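Parallel Gripper Says "Closed" but Nothing Is in It: How to Track Down the Fault

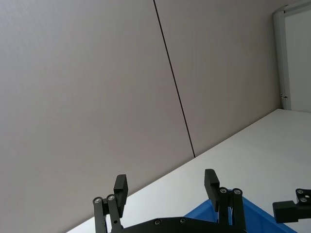 Wrist view, left-side gripper, both fingers open with nothing between the pads.

October 13, 2023

The complaint always comes in the same words: the gripper "reported a good grasp," the arm moved off to the drop point, and there was no part. If you run any kind of parallel gripper with linkage fingers, you will meet this fault. Most of the advice I've seen for it is to turn up the grip force or retrain the detector. I don't trust either as a first step. Both can make the symptom go away for a while, and then you get to find it again on a worse day.

What follows is the order I check things in now, after losing far too long to it on the two-arm bench cell at Carncombe. Our arms run under the Ornik controller software, so some of the names below are from there. Yours will have something similar under a different menu.

Before you put a hand near it

Stop the arm, press the emergency stop, and then check that the gripper has lost power too. These are separate questions. On our cell the stop cut drive power to the arm and left the gripper supply live, and we had been using the cell for months before anyone tested that. Linkage fingers close faster than you expect, and there are pinch points along the bars as well as at the pads.

If you have two arms, both of them get stopped. I don't care that the other one is "only holding position."

Some grippers go slack when the power drops and some stay where they are. Find out which kind you have while it is empty, with nothing sharp or heavy in it.

Step 1. Save the log and touch nothing

Copy the log off the controller before you restart. Ours overwrites on boot, a design decision I would like to argue with somebody about. Save the camera stills from the bad cycle too if you keep them.

Then find the line where the gripper reports its state. You want three values: the commanded position, the measured position, and whatever the software used to decide "object held." Write them down. If you can only find the last of these, be suspicious already.

Step 2. Find out what "object held" means

This was most of our problem, so I'm putting it early.

A great many grippers decide they are holding something by a simple rule: the motor current went up and the fingers stopped moving. That is also what happens when the fingers reach their own end stop, when a linkage binds, or when a pad lands on the rim of a bin. The flag is telling you that the fingers stopped. Everything past that is a guess made by whoever wrote the driver.

In our case the flag went true at a measured position of 368 counts. The parts we were picking should have stopped the fingers well before that. Somebody had set the "fully closed" threshold beyond the point the fingers could physically reach, so an empty close looked just like a good grasp. It had been that way through every test we had signed off on.

To check yours:

Command a full close with nothing between the pads. Read the measured position. Read the flag.

If the flag says you are holding something, you've found at least one fault. Stop blaming the camera.

Do this 20 times before you move on. A single clean reading means very little with this kind of fault. Ours was right often enough to fool anyone who tested it once and went to lunch.

Step 3. Check the linkage by hand

Power off, and confirmed off. Move each finger slowly through its travel, if your model allows it to be backdriven. If the manual says not to, don't, and use the slow jog mode instead with your hands well clear.

You are feeling for a tight spot, and for play at the joints. Wiggle each pad side to side. Compare left and right. A little play may be normal for your gripper, but a clear difference between the two sides needs explaining.

Look at the joint screws next. Put a driver on each one and see whether it turns under light pressure. We had 2 loose ones at the top joint of a finger on the other arm. They looked fine. A loose screw can look exactly like a tight one from above, and I no longer accept "I looked at it" as a check. Once they are set to the torque in the manual, draw a line across the head and onto the bar with a paint pen. Next time, looking will be good enough.

Use thread locker only if the maker allows it at that joint. On a pivot, too much of it will find its way into the bearing surface and give you a new fault to chase.

Step 4. Check the pads

Wipe them down and close the gripper slowly. The faces should meet flat. If they touch first at one corner, a thin part can slide out as the arm speeds up, and the grasp will have been perfectly real when it was reported. That is a different fault from the one in Step 2, and the log can tell them apart: a slipped part shows the right position first and then a change during the move.

Worn pads get blamed a lot. Ours were replaced before anyone asked a single question, and the new set dropped parts just as well.

Step 5. Check where the bin is

A bin near the base of the gripper's working area is easy to forget, because it isn't what you are picking from at that moment. Jog the open gripper through the approach path at the lowest speed you have. Watch the outside of the fingers as well as the pads. Open fingers are wider than the model in many planning programs, particularly if someone drew the gripper closed and left it at that.

Mark the bin position with tape. Then check that position against the planner, with a ruler. Our bin had drifted over time, a nudge here and there, and on some cycles the finger brushed the rim and stalled. Stalled fingers, raised current, flag goes true.

On a shared table, check the second arm's parking spot as well. If its parked position is close enough to show up in the first arm's wrist view, I'd want to see the clearance measured. "The software handles it" was what we were told at Carncombe, and the software was using an old tool model.

Step 6. Fix the rule

Only now should you change settings. I'd make these changes, one at a time, with the Step 2 test repeated after each:

Set the fully closed threshold from your own measured empty close, with a margin. Don't copy the value from the data sheet.

Require a position window for each part type. A stall outside that window is an error and the arm stays where it is.

Check again after the lift, before the long move.

Leave the grip force alone unless a test gives you a reason. Pruden, who supplied our mounting brackets, suggested raising it. We tried it, and the result was a more forceful close on nothing.

What about the camera?

A wrist camera can help, and I would use it as a second opinion. I would not let it overrule the position check. The vendor demo for the Ozoliņš add-on made it look as though a picture of the pads would settle everything. On our bench, with dark pads and dark parts, it called empty grasps full and full grasps empty. It may do better with lighter parts. I haven't seen that tested by anyone who wasn't selling it.

If you do use one, save stills of known empty grippers in your own lighting, at your own table, and test against those.

Still open

We had one more false grasp after all of this, with the right threshold, tight screws and the bin in its place. The log shows the position reading freezing for a short time before the flag changed. I suspect the cable where it bends near the wrist, but swapping it proved nothing either way, as the fault hasn't come back with the old cable or the new one. The old cable is in a labeled bag and the ticket is still open.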